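Fridge day, finally

February 9, 2018

Cleaned out the little fridge today. Twelve months of putting it off. Hair pushed back, sleeves up, wiped the shelf twice becuase the first go just moved the sticky stuff around.
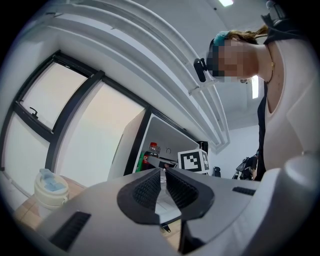 Then the door seal. Old toothbrush, baking soda, done. Threw out a jar of Mekden mustard, no idea how old. Left the door open to air while I did the table, wich needed it too. Going to try the Cedik deodorizer next, will report back.

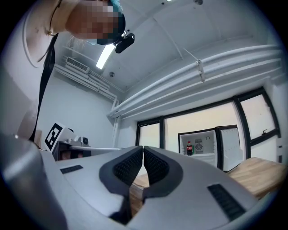 Mini-fridge by the windows, door open, cola in.

12 comments
127 shares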